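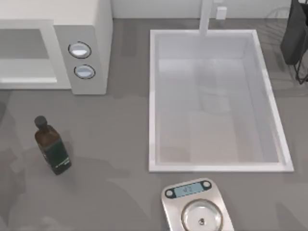 # Building and Checking a Simulated Kitchen Counter for Policy Evaluation

Grilton Robotics Laboratory, Methods Series
Prepared by Ülle Kairys

## Purpose

This guide sets out how to build a simulated kitchen counter and use it to compare manipulation policies before any time is booked on the physical arms. It is written for new members of the laboratory and for partner groups using the Millard scene builder. Readers should already be able to launch the simulator and load a trained policy.

The method was first applied in the Kazlauskienė study, which asked whether the ranking of policies in simulation matched their ranking on hardware. The steps below follow that study, with changes agreed for use from July onwards.

## Before you begin

You will need:

- a working copy of Millard, with the kitchen asset pack installed
- at least two policies trained on the same action space
- a results folder with write access
- the task sheet, on which each instruction is recorded word for word

## Step 1: Lay out the fixed items

Fixed items are those which the policy is not expected to relocate. In the reference layout these are the microwave at the upper left of the top view, the sink and its faucet, and the black dish rack at the upper right. Load them first and lock their base positions.

Locking applies to the body of an item only. Any joint that a task calls for must be left free. Open the joint inspector and confirm that each one moves through its full range without passing through the countertop or a neighbouring item.

## Step 2: Place the task items

Task items are placed on the open parts of the counter. The reference layout has two: a dark glass bottle with a black cap, on the left below the microwave, and a steel kitchen scale at the near side of the sink. Leave generous space between items in the first layout. Crowded layouts are useful later, but they make early failures hard to interpret.

Allow the physics to settle for 200 simulation steps before saving. An item that is still moving after that point usually has a faulty collision shape and should be replaced. Do not correct the fault by raising the friction value.

## Step 3: Review the top view

Render one still from the overhead camera and examine it before generating any variations. Check the following points:

1. Every task item rests on the counter, with its shadow meeting its base.
2. No two items overlap.
3. The counter around each task item is clear enough for the gripper to approach.
4. Bright surfaces, such as the rim of the sink, have not lost their edges.

Printed text on small labels may not be readable at the render size. This is acceptable provided that no instruction on the task sheet depends on it. The same rule applies to digital displays. If a task requires the policy to read a value, a closer camera must be added and the change noted on the task sheet.

## Step 4: Write the instructions

Each task receives one plain instruction. Name the item and the target, and avoid words that have more than one sensible meaning in the layout. "Place the bottle in the sink" is suitable. "Tidy the bottle" is not, as the scorer cannot decide when it has been completed.

Write the success condition at the same time. For the bottle task, the condition is that the whole of the bottle lies within the basin and that the gripper has released it. Conditions must be tested by moving the item by hand in the editor, once to a position that should pass and once to a position that should fail.

## Step 5: Generate variations

Use the variation tool to shift the task items, the light and the overhead camera. The Kazlauskienė study used 300 variations for each task. Keep the seed list with the results, and use the same list for every policy under comparison.

Item positions should be varied first, with light and camera held still. Run a full comparison on that set before adding the other changes. When all three are varied together from the start, a drop in the success rate cannot be traced to its source.

## Step 6: Run the policies

Set the limit for each attempt to 1000 control steps. Attempts that reach the limit are scored as failures, even where the item is close to its target. Partial credit may be reported separately, in its own column.

Runs are started from the Zekimville cluster in the usual manner. Do not restart single attempts. If a run is interrupted, discard it and repeat the complete set for that policy.

## Step 7: Compare and report

Report the success rate of each policy by task, together with a confidence interval. Pooled figures may be given as well but must not stand alone. In the original study, 2533 attempts were retained after faulty runs had been removed. The order of the policies agreed with the hardware order on the placing tasks. Agreement was weaker on tasks involving knobs, where small errors in contact had a large effect on the outcome.

Success rates in simulation should therefore be read as a guide to ranking. They should not be quoted as an estimate of performance on the physical arms.

## Common faults

**The bottle tips over at the start of an attempt.** Inspect its centre of mass. The default value treats the glass as solid.

**The policy ignores the scale.** Compare the camera position with that used in training. An item near the lower border of the view is easily lost when the camera is shifted, and the range of movement may need to be reduced.

**Scores differ between identical runs.** Confirm that the seed list was loaded and that the renderer is set to its fixed mode.

Corrections to this guide should be sent to Ülle Kairys, with the scene file attached.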